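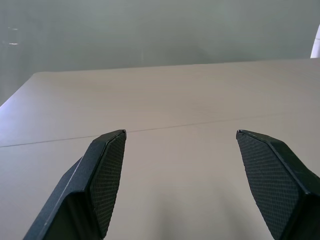 Hatsue Hirose, perception + tooling, Varnimon

FAQ, wrist cam and grasp planner. Updated 2019-12-02

Planner says "no target" on a bare table?
Correct. Nothing between the fingers, nothing to plan.

It found an edge and tried to grasp it.
Table seam. Turn on seam_mask in the Castis config, then restart the perception node. Restart, not reload.

Fingers show up in the depth map?
Always will. Load the finger mask. Black pads with the mesh are teh worst for depth, so pad the mask by 6 pixels.

Frame rate?
30. Lower than that, check the cable first.

Old Grindari logs?
Still open in the viewer, version 2 and up only.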